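Sirnel Pad and Grommet Kit for Olora Hand-Held Grippers

Spare parts / Fingers and linkage

This kit contains the wearing parts for the two fingers of the Olora hand-held gripper. It is meant for users who work with the tool every day and want to do the service by themselves, at their own table, without sending the gripper back to Clindgate.

In the bag
Gripping pads, left and right, black textured
Grommets for the finger links
Pad screws
One hex key
Printed card with the steps below

When to change the pads
We recommend to look at the pads every 200 working hours. Open the fingers fully and look at the textured face from the side. If the texture has become shiny, or if thin objects begin to turn in the grip, change both pads together. A new pad against an old one does not close parallel, and you will spend a long time on adjustment.

Changing the pads
Put the gripper on a clean table with the fingers open. Loosen the pad screw and pull the old pad forward. Wipe the seat with a dry cloth. Please do not use oil or alcohol on the pad itself. Set the new pad so that the pointed end looks forward and the broad textured face looks to the opposite finger. Tighten by hand, then close the gripper slowly 5 times and tighten once more.

Checking the grommets
The grommets sit in the green links and protect the plastic. Move each link gently with two fingers. A small free play is normal. If you hear a click, the grommet is loose and must be pressed out and replaced. Do not glue it.

After the service
Open the gripper wide over a light surface and compare the left and right side. The two pads should stand at a similar height. Then try the grip on something small and flat before you return to normal work.
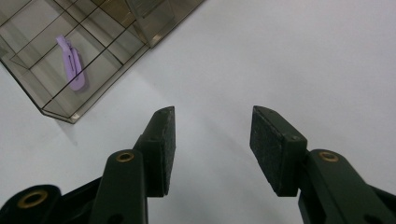

Fingers in open position, with black pads and brass grommets.

Questions from customers
Does the kit fit the older Echeverri fingers? No. The holes have another distance. Please write to Zuzana Ďurica in the parts office and she will check what we have in stock.

Can I order only the pads? Yes, in bags of 50, for workshops with many grippers. Man-sik Tak prepares these orders and they leave the house in March and in September.

Weight of the kit in its bag: 50 g
Delivery: from stock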